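## 6. Setting up the interval timer for group sessions

This section covers the Pavora wall timer in stand-alone use. For linked use with a second display, see section 8. The timer must already be fixed to its bracket and connected to the mains adaptor supplied.

### 6.1 Before you start

You will need the remote control, two AAA cells and the zone card for your hall. Halls fitted out under the Jiminville scheme use zone card B. All others use card A.

> **Caution:** Do not fit the timer within 200 mm of a heater or air outlet. The display driver shuts down when the case overheats and the current programme is lost.

### 6.2 Setting the clock

1. Switch on at the wall. The display shows four dashes, then the firmware number.
2. Hold **SET** until the hour digits flash.
3. Use the arrow keys to change the hour. Press **SET** again to move to the minutes.
4. Press **OK**. The colon flashes once a second when the clock is running.

Note: the clock does not adjust for summer time. Repeat steps 2 to 4 when the clocks change.

### 6.3 Storing a programme

A programme is made up of work periods, rest periods and one closing period. The closing period is used for clearing equipment from the floor and has its own tone.

1. Press **PROG** and choose a free slot. Slot 13 is reserved for the factory test and cannot be overwritten.
2. Enter the work time in seconds. The longest period accepted is 485 seconds.
3. Enter the rest time. Enter 0 for no rest.
4. Enter the number of rounds.
5. Enter the closing time. Small items such as balls and cones need less time than ropes, which have to be wound before they are stored.
6. Press **OK** twice. A single press stores the times but not the round count.
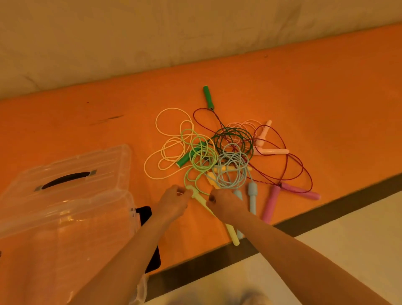
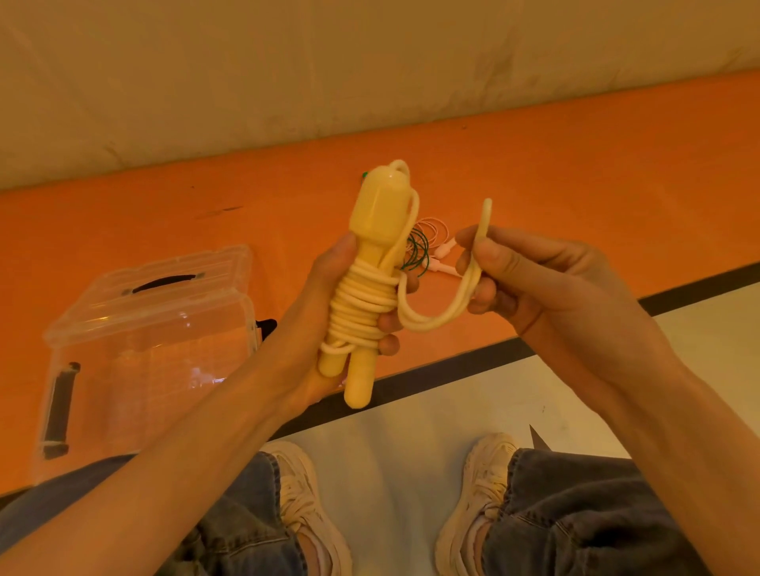
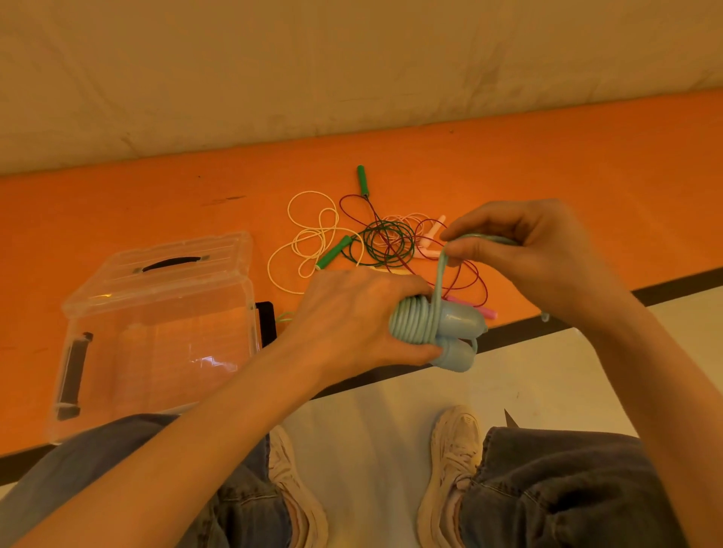
Skipping ropes: handling and winding.

7. Press **START** to check the programme. Let it run through at least one full round and the closing period.
8. If the closing tone does not sound, check that the volume is not set to 0 -- the work and rest tones have a fixed minimum level, but the closing tone does not.

### 6.4 Tone and brightness

Press **VOL** to step through the sound levels. Level 6 is intended for large halls and should not be used where the timer is mounted below head height. Brightness is set in the same way with the **LAMP** key. In automatic mode the display dims when the hall lights go off, and may take several seconds to recover.

### 6.5 Faults

- **E1:** no signal from the remote. Replace both cells together.
- **E2:** clock lost. The backup cell is flat -- order the Nogueira replacement holder, as the cell is not sold separately.
- **E4:** wrong zone card. Switch off at the wall before changing the card.

If E4 remains after the card has been changed, return the timer to the Sillanitz service desk with its adaptor. Keep the wall bracket.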